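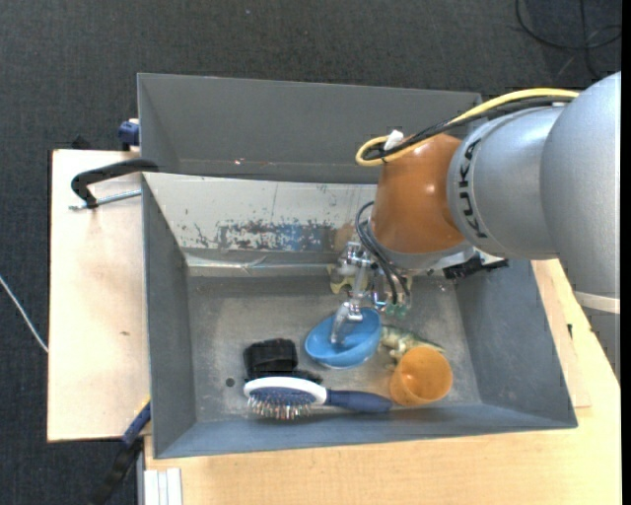

A blue bowl, an orange cup, a toy dinosaur and a hairbrush, all in one bin at Gokside.

About Gokside

We're a household sorting and rehoming workshop, and we love ordinary stuff! Bowls, cups, combs, brushes, toys, the things that end up at the back of a cupboard or the bottom of a moving box. People bring us their mixed boxes, we go through them piece by piece, and whatever still has some life in it goes out again to someone who can use it.

Teodoro Segura started Gokside after clearing out his aunt's house and finding that the good furniture was gone in a morning while the kitchen drawers took him all of October. He had 25 boxes of small things left over (he still has the list) and a strong feeling that every one of them ought to go somewhere. Dalia Priedītis had a shop unit on Skivemside with the front half standing idle, and the two of them put up shelves and opened the door.

What we take

Anything you can lift with one hand, more or less. Plastic cups and bowls are always welcome, and so are wooden spoons, hairbrushes, small toys, storage tubs and lids. Odd lids especially! We have a whole shelf of them, and it's a great day when one meets its box again. Please don't sort before you come. A bin with a cup lying next to a dinosaur is exactly how most homes look inside a drawer, and mixed is how we like it.

We can't take glass, knives, medicine or anything with a battery in it.

Where it goes

Kitchen things are washed and made up into starter sets for people moving into their first place. We call these Ots boxes, and last year we packed 262 of them. Each has five bowls, five cups, and whatever else is on the shelf that week. Toys go to the Claltau play library two streets over, where children can borrow up to five at a time. Plastic dinosaurs never stay on their shelf for long.

Brushes and combs get a good soak, and the ones too worn for hair go to our cleaning cupboard, where a stiff brush is always wanted for rugs and pet beds.

Come by

The door is open from ten to four and there's usually somebody at the sorting table who'd be glad of company. Bring a box, or take a look along the shelves if you're short of a bowl. Parking is behind the building, and the ramp is on the left side.

Page updated 2026-06-20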